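Countertop scrap bins - worth it or just smelly?

plerura_pete
Monday, August 15, 2022
We moved into the Lougher Street apartment this spring and the compost drop-off is a 4 block walk, so I want something small for coffee grounds and peelings that I won't hate looking at. Do you all keep yours on the counter or hide it?

oldstovepipe
Counter, always! If it's under the sink I forget it and then we all suffer. Mine is a little round one with a flip lid - I paid 18 dollars and I'm very fond of it.
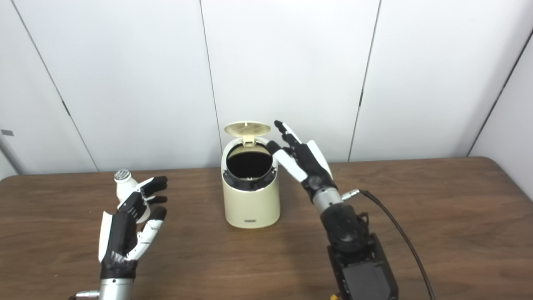
Small cream bin, lid open

I line it and empty it every other night, more often when it's melon season.

marrowbean
Gently disagreeing with my friend above. I tried the counter for one whole summer and the fruit flies just about moved in with us. 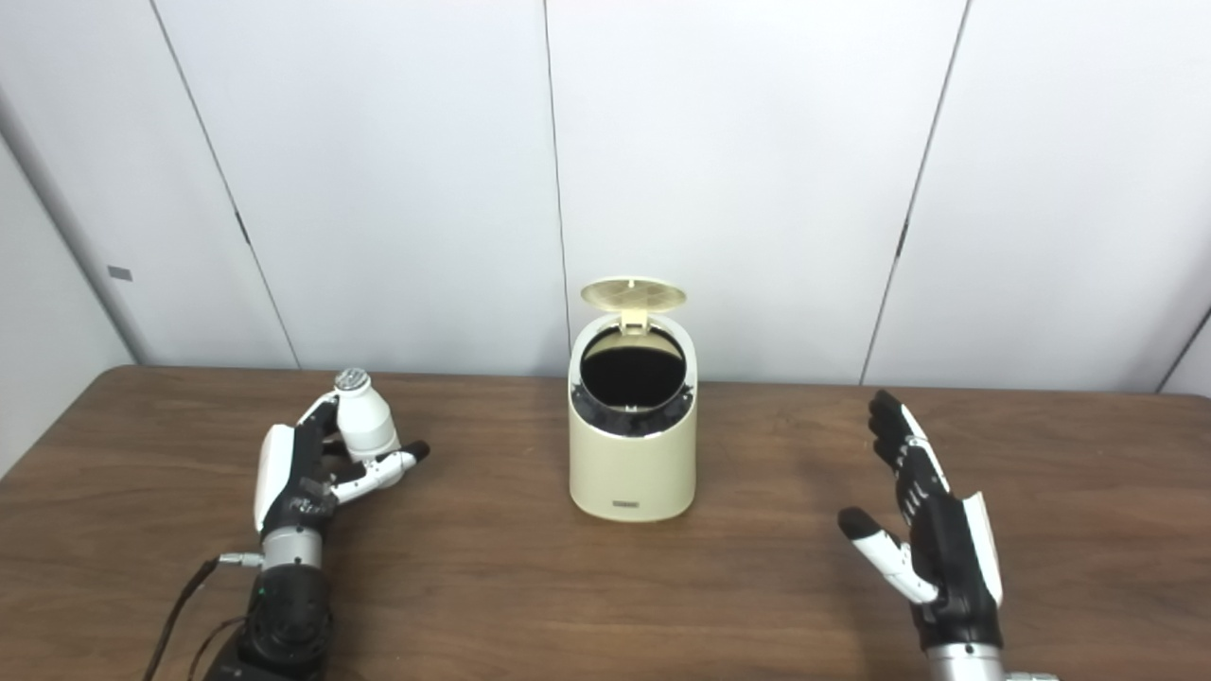

These days everything goes in a bread bag in the freezer, and I carry it down on Saturdays. No smell at all, bless it.

oldstovepipe
But then where do you put the ice cream, dear?

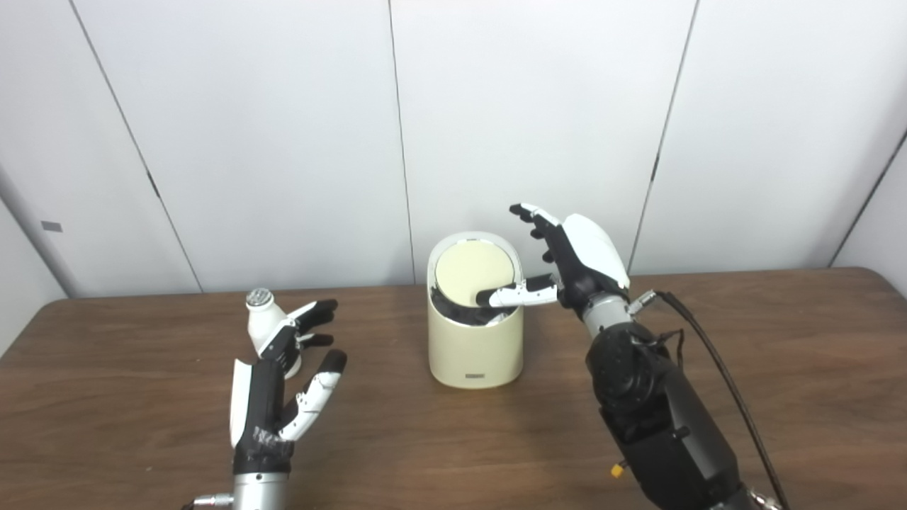
And I do think flies come down to rinsing. Hot water, a spoonful of baking soda, lid up overnight to air.

plerura_pete
Thank you both, this is so kind. I'll try the counter until November and report back.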